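Erwood Workshop Forum > Finishing > Satin on round stock: where does the sheen change?

fillmont_shed
Posts: 192
I have a run of tapered tubes to paint satin gray. Flat panels from the same can read even. The tubes look glossier on one side, and a customer sent one back for it. Using Fovance single-stage, 43 percent thinner by their sheet. Is this film build or just lighting?

gritline
Posts: 1,358
Lighting, mostly. A curved surface always has one strip facing the lamp. Turn the part a quarter turn under the same lamp. If the bright strip stays put in space, the paint is fine. If it travels with the part, you have a wet pass.
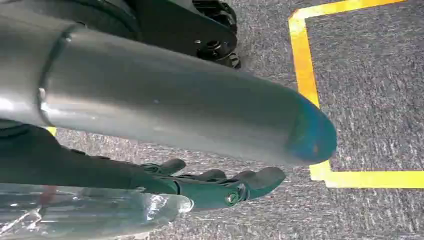 Satin needs a broad light source for inspection. A bare bulb gives a narrow line and hides everything next to it. With a diffuse source you get a soft highlight like the one on the gray tube, brighter along the top, with a darker band down the lower side, and you can judge the falloff between them. Check seam rings separately. A raised edge reflects on its own and says nothing about the body.

owen_k
Posts: 43
Disagree on "mostly." On a taper the gun distance changes along the length unless you correct for it. The far end goes on dry and reads flatter. I have measured it with a gloss meter, 4 units from one end to the other.

gritline
A flat-face gloss meter rocks on a curve. I would not trust 4 units on a tapered part.

owen_k
I used a masked aperture in a jig. Same reading on repeat. Small, but a picky customer will see it.

fillmont_shed
Did the quarter turn. Strip stays put on five tubes and moves on the returned one, so that one is mine. Sanding it back tonight. Owen, what tip size are you running on the narrow end?

owen_k
Same tip for the whole part. I drop the fluid and slow down.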